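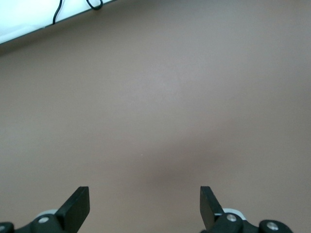
Orysia Hordiienko told us after the spring shows that she would rather play to forty people in a room with a working PA than to two hundred in one where she can't hear the drummer. We have had versions of that comment from most of the bands that come through, and it is the main reason we are hiring.

Kobzar is an all-ages music room with a capacity of 617. We book punk, hardcore, metal, noise and whatever sits next to those, plus a folk night that has been running longer than anything else on the calendar. We are looking for two part-time live sound engineers and taking on two paid trainees who want to learn the work.

Live sound engineer (2 positions)

You will mix front of house and monitors, usually from the same desk. Most bills are three or four bands with fifteen-minute changeovers. Few of the bands travel with their own engineer, and when they do, you will be the house tech for the night and help them get settled.

The work includes:

Reading the advance sheet before the day and writing to the band if something is missing from it
Setting the stage, patching, line check and sound check
Mixing every act on the bill, including the opener
Keeping changeovers to the posted times
Watching levels. We have a limit at the desk and neighbors behind the back wall
Striking the stage, coiling cable and putting microphones back in the case they came out of
Writing up anything broken in the log before you go home

What we need from you:

At least a year of mixing live bands in a room of any size. House shows, church services, school theater and bar gigs all count
Comfort with a digital desk. Tell us which ones you have used and we will show you ours
Experience with loud guitar bands on a small stage, where the amps are doing most of the work and the PA is mainly vocals and kick
The ability to lift and move 50 pounds, with help on anything heavier
Patience with musicians who are sixteen and playing their first show

A degree or certificate is not required. Neither is your own gear, though you are welcome to bring headphones and any microphones you like better than ours.

Hours and pay

Shows run three or four nights a week, split between the two engineers. Call time is 4 p.m. and you should expect to be out by midnight. Thursday is folk night and has an earlier call, a smaller setup and a much quieter load-out. We post the schedule a month ahead. If you tour or play in a band yourself, you can block out dates, as long as they reach us before the schedule goes up.

Engineers are paid a flat rate of $220 per show and $150 for folk night. If the night runs past midnight there is an extra $30 per hour, paid in half-hour steps. You are paid for the full night if a show is canceled on the day. Pay goes out every other Friday by direct deposit. This is an employee position, so taxes are withheld.

Paid trainees (2 positions)

The trainee program runs for 11 weeks. Trainees work one show a week alongside an engineer and come to one daytime session a week, when the room is empty of audience and we can take things apart. By the end you should be able to set and strike a four-band bill, run monitors without supervision and mix an opening act.

We would like applications from people who have been going to shows for years and never thought the desk was for them. You don't need any technical background. You do need to be 18 or older by the first session, and you need to be free for the whole run. Please don't apply if you already know you will miss two or more weeks. There will be another round.

Trainees are paid $18 an hour for both show nights and daytime sessions. Earplugs are provided and you have to wear them.

Subjects covered in the daytime sessions:

Signal flow from microphone to speaker
Microphones, DI boxes and where to put them
Soldering and cable repair
Gain, EQ and compression on the desk
Feedback, and how to ring out a monitor
Hearing protection
Stage power and basic electrical safety
Reading and writing a stage plot

The last two weeks are spent on practice mixes with local bands. Mustomix and Prernis have both agreed to play full sets for trainees. Bretar will do a shorter set with two drummers, so plan your inputs.

Bands wanted for practice nights

Separate from the jobs, we need three more bands willing to play to trainees on a weekday afternoon. You get $75, the use of the room for three hours, and a multitrack recording of the set to do what you like with. The mix on the day may be rough. Any style is fine, and we would be glad to have at least one act with a horn section or strings.

Getting here

The load-in door is at the rear, up a short ramp. There is parking for staff on show nights and a covered bike rack. The last bus downtown leaves at 12:20 a.m. and we will make sure you can be on it if that is how you get home. The mix position is at floor level and the stage has a ramp on the left side. If you have access needs we should know about for the interview or the work, put them in your message.

How to apply

Send one page or less to the office through the contact form, or drop it at the box office during a show. Put "Engineer," "Trainee" or "Practice band" at the top.

Engineers: list the rooms you have worked, the desks you know and the names of two people who have heard you mix. Please don't send recordings.

Trainees: tell us about a show where the sound was good or bad and what you noticed. A few sentences will do. No resume needed.

Bands: send a stage plot or input list and three weekday afternoons that suit you.

Engineer interviews are held in the afternoon and last half an hour, followed by a paid trial shift on a real show. Trainees have a short phone call only. We reply to everyone, including people we can't take this time. Applications close at the end of May, and both the new engineers and the trainees start in June.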